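机器人抓取与操作邮件列表 归档

首页 | 列表说明 | 按主题 | 按作者 | 按时间 | 上一封 | 下一封

打印本页 | 用电子邮件转发

主题:Re: 腕部相机下薄型黑色零件的抓取朝向估计:关于残差分布与标注口径
发件人:Stela Oprea
日期:2026年10月
抄送:Helmut Oltmanns;Till Rothe

各位:

先回复 Joscha 上一封信里的三个问题,再补充一组当时没有放进报告的结果。原信较长,只引用与本次回复有关的部分。

Joscha Sauerland 写道:

> 我读了 Dramivis 的第二版技术报告,对方法部分基本没有异议,但有几处读不通。
>
> 第一,报告说朝向误差的中位数在加入腕部近景之后明显下降,可是同一张表里,误差大于 90 度的样本比例几乎没有变化。如果近景提供了有效信息,首先受益的应当是这些翻转样本,因为它们在远景里最难判断。现在的结果正好相反:原来就估得不错的样本变得更好,原来估反的样本仍然是反的。
>
> 第二,标注口径。附录写的是“以长臂方向为零件主轴正向”,但正文 4.2 节又用“开槽端指向”来定义抓取朝向。对多数零件来说这两个方向大致相反,差一个常数,没有关系。可是你们的零件并不对称,长臂和槽的中线未必共线。两种口径之间差的那个角度是否进入了误差统计?
>
> 第三,训练集是 2,000 次抓取,测试集写的是 2,381 次尝试。测试比训练还多,这不常见。测试集是不是包含了重复尝试,即同一摆放下失败后再抓一次?如果是,成功率的分母应当另外说明。
>
> 另外一个小问题:报告里一直说“薄型零件”,但没有给出一个清楚的样例。没有做过这类零件的人很难想象困难在哪里。
>
> Joscha Sauerland
> Taltbridge

逐条回复如下。

1. 关于翻转样本

Joscha 的观察是对的,表里的数字也没有错。我们在写第二版时把这一现象归为“残余歧义”,一句话带过,这个处理不够好。

先说明流程。朝向估计分两级:第一级用固定在机架上的俯视相机给出零件的粗位置和粗朝向,机械臂据此移动到预抓取位姿;第二级在预抓取位姿上用腕部相机取一帧,由回归网络给出相对于当前夹爪坐标系的修正量,包括平面内的两个位移和一个转角。第二级网络的输出范围是有界的。转角修正经过一个双曲正切函数,再乘以一个上限,训练时上限取 45 度。这样做的理由是,没有上限时训练初期损失很不稳定,少数样本的大角度残差会支配梯度。

代价也就在这里。第一级一旦把零件估反,第二级无论看到什么,都没有办法在一次修正内把它转回来。网络能做的最好的事情,是把修正量推到上限附近。我们回头查了日志,翻转样本的修正量分布确实在正负上限处有两个尖峰,中间几乎是空的。也就是说,网络很可能已经“看出”方向不对,输出结构却不允许它把这一判断表达出来。

这一点可以直接检验。Till 把第二级网络倒数第二层的特征取出,冻结,在上面训练了一个线性分类器,任务是判断当前零件相对于夹爪是正向还是反向。线性分类器在翻转样本上的正确率远高于随机水平。这说明腕部近景包含所需的信息,瓶颈在输出头。报告第二版中“近景对翻转样本无效”的说法应当撤回,准确的表述是“近景在有界回归输出下对翻转样本无效”。

后续的改法是把输出头拆成两部分:一个二分类,判断是否翻转;一个有界回归,给出翻转判断之后的残余角。若分类结果为翻转,手腕先转 180 度,再取一帧,再做回归。多出来的一帧会增加节拍时间,只在翻转时发生。

这里还有一个容易忽略的细节。手腕转 180 度之后,光照相对于相机的方向也变了。黑色零件表面的高光很少,而这些高光恰恰是网络判断厚度方向和局部凸起的主要线索。如果训练集里没有旋转后的图像,第二帧的回归误差会偏大。我们试过只做图像平面内的旋转增强,效果有限,因为旋转增强会把高光一起转过去,和真实情况不符。最后的做法是在采集时对同一摆放成对取图,转腕前一帧,转腕后一帧,两帧都进训练集。

2. 关于标注口径

口径不统一是我的疏忽。附录沿用了第一版的定义,正文 4.2 节是后来由 Helmut 重写的,改用了开槽端,但附录没有跟着改。

实际进入误差统计的只有一种口径,即长臂方向。标注工具里标注员点两个点:长臂末端的中点,以及长臂与本体相接处的中点,两点连线定义主轴。开槽端只在抓取规划时使用,由主轴加上一个从零件图纸上量得的固定偏角换算得到。这个偏角是常数,估计值和真值同时加上它,误差不变。所以 Joscha 担心的那个夹角没有进入统计,报告中的误差数字不需要更正。

不过有一个二阶的影响要交代。零件可能有两个面朝上,换面之后,这个偏角的符号要反过来。现有数据中零件都以同一面朝上摆放,这是由上料方式保证的,所以没有暴露问题。如果有人把这套标注用于散料,必须先判断朝上的是哪一面,否则偏角会加错方向,误差是偏角的两倍。第三版附录会把这一条写明。

标注一致性也重新测了。取 215 帧由两名标注员独立标注,长臂末端的标注点一致性较好,长臂与本体相接处的一致性较差。原因是相接处没有清楚的几何特征,标注员各自凭感觉选取。两点之间距离较短时,相接处的一个小偏差会放大成可观的角度误差。这就给朝向误差设了一个由标注决定的下限,模型误差降到这个下限附近以后,再比较不同模型的中位数没有意义。报告表 3 的最后两行正处在这个区间,请不要据此认为其中一个模型优于另一个。

改进办法有两种。一种是把第二个标注点换成零件上的小圆孔,小孔定位明确,但它太小,远景里分辨不出来,只能用于腕部图像。另一种是不标点,直接用零件轮廓与图纸投影做配准,再由人工检查。Friederike 倾向于后者,理由是配准误差在整条轮廓上平均,不依赖单个点。我没有强烈意见,但配准在黑色夹指靠近黑色零件时会出错,见下文第 4 条。

3. 关于测试集规模

Joscha 猜对了一半。测试集的 2,381 次尝试里包含重试。规则是:一次抓取失败后,如果零件仍在工作区内,允许在当前摆放下再试,最多 2 次。重试时重新取图,重新推理,不人为干预零件位置。零件如果被夹指推动过,重试时的摆放与首次已经不同,日志里记作同一摆放编号下的后续尝试。

报告中的成功率以尝试为分母。这个选择有争议。以尝试为分母,困难摆放因为失败多而被重复计入,成功率偏低;以摆放为分母并且允许重试,成功率又偏高。第三版会同时给出三个数:首次尝试成功率、按尝试计的成功率、允许重试后按摆放计的成功率。三者的差别本身也有参考价值,首次与重试之间的差距可以反映失败是随机的还是系统性的。就目前的日志来看,翻转引起的失败重试后大多仍然失败,位移偏差引起的失败则多数能在重试时改正。这与第 1 条的分析一致:翻转是系统性错误,同一套输入再看一遍没有用处。

训练集的 2,000 次则全部是首次尝试,没有重试。两边的采样方式不同,会造成分布偏移:测试集里有被推动过的摆放,训练集里没有。被推动过的零件往往更靠近台面边缘,或者更接近夹指的闭合线。这种偏移的影响有多大,我们没有单独量过。Till 认为不大,我认为应当量一下再说。

4. 关于样例,以及黑色零件与黑色夹指

报告没有给出样例确实不方便。下面附一帧腕部相机图像,零件平放在灰色木纹台面上,夹指张开,开槽端朝向两指之间。
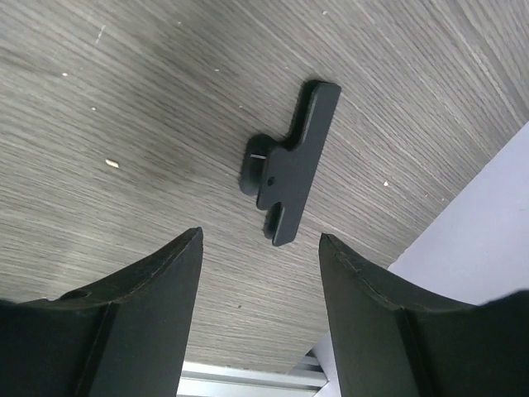

5. 由样例引出的几个误差来源

(a)零件与夹指同色。两者都是黑色哑光,灰度接近。上面这一帧里它们之间还有台面隔开,分割没有困难。夹爪继续下降,零件进入两指之间后,轮廓的下半部分与夹指内侧相邻,边界对比度很低。我们用过两种处理方法。其一是用夹爪开度和手眼标定结果渲染出夹指掩膜,在输入网络前把夹指区域置为固定值。其二是不做掩膜,让网络自己学。在回归任务上两者差别不大,在轮廓配准上掩膜则是必需的,否则优化会把夹指内侧的边缘当成零件边缘,配准结果整体被拉向一侧。

掩膜方法对标定误差敏感。夹指是可更换的,更换之后重复定位有偏差,掩膜边缘与真实夹指边缘之间会露出一条窄缝,窄缝本身又形成了新的强边缘。现在的做法是把掩膜向外膨胀几个像素,宁可多遮一点台面。零件非常靠近指尖时,膨胀后的掩膜会遮住开槽端的末梢,对朝向影响很小,对沿主轴方向的位移影响较大。

(b)台面纹理。木纹是细密的斜向条纹,方向性很强。早期模型在固定台面上训练,换了台面后朝向误差上升,我们起初以为是亮度变化造成的。后来 Helmut 做了一个对照:保持零件区域不变,只把背景纹理旋转一个角度再贴回去,网络输出的转角随背景同向偏移。偏移量不大,但方向一致,说明网络部分地把木纹方向当作了参考方向。机架与台面相对固定,训练数据中木纹方向与基坐标系之间存在恒定关系,网络利用这个关系并不奇怪,从训练损失上也看不出来。

对策是背景替换。取零件掩膜,把背景换成随机旋转、随机缩放的纹理,阴影部分按原图亮度比例保留。保留阴影这一步不能省略。零件左侧的短圆柱凸起旁边有一片柔和的暗影,如果替换背景时把它抹掉,凸起在图像里只剩下端部一条细亮线,网络对它的利用明显变差。而这个凸起是整个零件上少数能打破两侧对称的特征之一。

(c)零件表面的细小特征。凸起右侧平面上的小孔很小,孔缘略亮。输入分辨率降到一半时,小孔已经不可靠,有时保留为一个暗点,有时完全消失。网络在两种分辨率下的位移误差接近,朝向误差在低分辨率下略高。我们做了遮挡实验,逐块遮住零件的不同部位,看输出变化。影响最大的是长臂末端,其次是开槽端的两个短叉,再次是圆柱凸起,小孔几乎没有影响。两个短叉长短不一,左侧的较短且圆,右侧的伸得更长且末端平钝,理论上足以判断零件是否镜像放置。但在现有训练集里没有镜像样本,网络没有理由去学这个差别。

(d)碎屑。台面上常有很小的浅色碎屑,图中也能看到。碎屑对网络推理没有可测的影响,对俯视相机那一级的阈值分割也没有影响,因为我们只取暗区。受影响的是光度标准化。标准化若以图像最大值为基准,一粒白屑就能改变整幅图的缩放系数。改为以分位数为基准之后,问题消失。这条很琐碎,但为它花掉的时间不少,写在这里供后来的人参考。

(e)台面之外的浅色区域。相机靠近台面边缘时,画面一侧会出现大面积均匀的浅色面。自动曝光会因此把整幅图压暗,黑色零件的暗部细节首先损失。Cludmont 那套数据开着自动曝光采集,这个现象很严重。我们的数据锁定了曝光时间和增益,代价是浅色面本身可能接近饱和,但那里没有需要的信息。如果要把两套数据合并训练,建议先按曝光记录还原到线性亮度,再统一标准化。直接混合会使网络把“整体偏暗”与“靠近边缘”联系起来,这在换一个工作站后就不成立。

6. 补充结果:拆分输出头

以下结果没有写进第二版,是七月之后做的,条件与报告中相同,只改输出头。

改为“分类加有界回归”之后,翻转样本中有大部分被正确识别并在转腕后完成抓取。非翻转样本的误差中位数没有变化,或者说变化在标注一致性的范围之内,不能作为改进来报告。误识别,即把正向判为反向的情况很少,但后果不对称:误判之后手腕转 180 度,第二帧会被再次判为翻转,系统如果不加限制就会来回转动。现在的规则是每次抓取只允许转腕一次,第二次仍判为翻转则放弃,报给上位程序。

分类阈值没有取 0.5。误判为翻转只损失时间,漏判翻转则可能夹到长臂根部,把零件推走甚至翘起。阈值因此向“判为翻转”一侧偏移,具体值在一个单独留出的验证子集上选定,没有用测试集调过。

需要说明两点局限。

首先,所有结果都来自同一种零件。Hamann 的同事问过能否直接用在他们那种更短的卡扣上,我不知道。短卡扣的长宽比接近 1,主轴本身就不好定义,分类头在那里学到的可能是另一回事。愿意试的话,我可以把权重和标注脚本发过去,前提是对方重新采集一小批验证数据。

其次,线性探测实验只说明信息存在于特征之中,不能说明网络用的是零件的哪个部位。遮挡实验给了一些提示,但遮挡块本身也会引入边缘,结论只宜作定性看待。Friederike 建议用渲染数据逐项删除几何特征,例如渲染一个没有凸起的零件,看分类正确率怎样变化。这个实验设计更干净,难处在于渲染图的高光与实拍差距较大,黑色哑光材料的反射参数要先标定。她正在做这一步。

7. 第三版的改动清单

— 撤回“近景对翻转样本无效”,改为第 1 条中的表述。
— 附录与 4.2 节统一为长臂口径,写明偏角的换算方法及换面时的符号。
— 表 3 增加标注一致性给出的误差下限,删去最后两行的优劣比较。
— 成功率分三种口径列出,注明重试规则。
— 增加拆分输出头的结果和转腕次数的限制。
— 增加一帧腕部图像作为样例。
— 背景旋转对照实验由脚注移入正文。

被推动摆放的影响如果来得及量,会一并加入;来不及就列为未做的工作。

Joscha 如果手头还有 Taltbridge 的那组重复标注,能否发我一份?我想看看他们的标注员在长臂与本体相接处的分歧是否与我们一样大。格式不限,有点坐标和图像编号即可。

Stela Oprea

打印本页 | 用电子邮件转发

上一封 | 下一封 | 按主题 | 返回列表首页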